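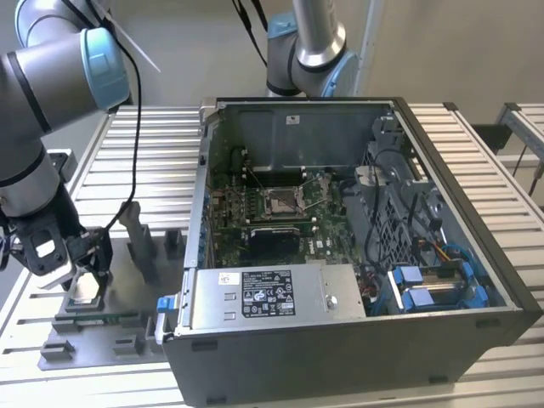 Stirby Books opens its spring reading programme to book bloggers

24 Sep 2018 – Stirby Books, the independent publisher based in Iterport, will open its reading programme to book bloggers and other amateur reviewers from next March. Until now advance copies have gone only to newspapers, magazines and bookshops.

Up to 100 reviewers will be given a place. Each will receive 2 titles a month, either as printed proofs or as ebooks, and may keep them. Applicants need a blog or a regular reviewing page in English that has been running for at least six months. There is no minimum number of followers.

Reviews can be any length and do not have to be favourable. Stirby asks only that they are posted within eight weeks of the book arriving, and that the reviewer says where the copy came from. Anyone who falls behind can pause their place for up to three months without losing it.

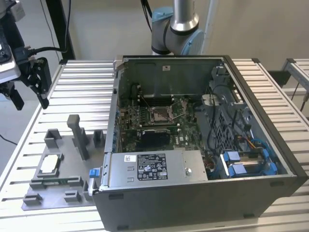

The first list has four novels, two story collections and a history of the Flunby ferry, which runs to 600 pages and will be sent only to those who ask for it. Audio editions of the novels will follow later in the spring. Reviewers who prefer to listen should tick the audio box on the form, and the files will be sent as soon as they are ready.

Ebook copies will work with text-to-speech on most reading apps. Stirby stopped locking its ebooks last year after readers complained, and the same files will be used for the programme.

The programme replaces the Crenshaw List, the postal scheme that Stirby ran for bookshop staff. That scheme sent out 975 proofs in its final year. Bookshops already on it will be moved across and do not need to apply again.

Applications are open now and close at the end of November. The form is on the Stirby Books website, under Reviewers. It asks for a link to three recent reviews and a short note on the kinds of books the applicant likes to read – and any they would rather not be sent. Everyone who applies will get a reply before Christmas.

Notes to editors

Stirby Books publishes fiction and local history from its office in Crenshaw Street, Iterport. Cover images and the full spring list can be requested from the press office through the contact page.

ENDS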